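Minutes of the August meeting, Tiduden Supper Club

We got going at half past seven, a bit late as the hall key was playing up again. I was on minutes (my turn, and I forgot my good pen, so forgive any gaps!).

Last month's minutes were agreed, apart from the bit saying we owed Brisow for the tablecloths. We paid that in June and I've crossed it out.

Money. We have £179 in the tin and the harvest supper should bring in a fair bit more. Tickets stay at the same price. I'd have put them up by a pound myself, but I was well outvoted.

Harvest supper. This took up most of the evening. The menu is now a big vegetable stew, bread from Siddiqui and plum crumble, and we're planning for 100 people, which made me gulp a little. We'll be cooking in batches at home and bringing it over, so we need every large pan we can lay our hands on, with a lid that fits.

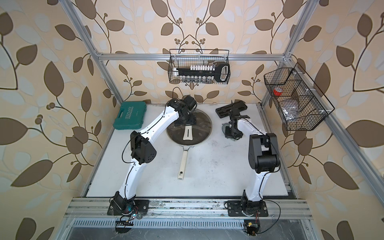

One member asked whether the stew could be made the night before and warmed through, as it always tastes better on the second day and leaves the hobs free for custard. Everyone liked that, so the night before it is. Someone else wanted dumplings. We went round and round on dumplings and left it for next time.

Leaflets. Tema can print 1000 for us on the yellow paper. I said it seemed an awful lot for a village this size, but the spare ones can go in the library and the surgery. Agreed.

Borrowed kitchen things. Please put your name on anything you lend, lids as well as pans! We still have two pie dishes from Easter in the cupboard and I'd love to see them go home. 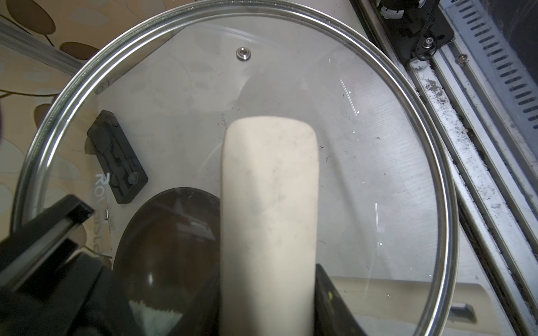

Glass lid with a steel rim

Any other business. The urn needs descaling. I'll do it.

We finished at ten past nine.

Recent items
July minutes
Harvest supper: ticket form
Plum crumble for a crowd
Hall kitchen rota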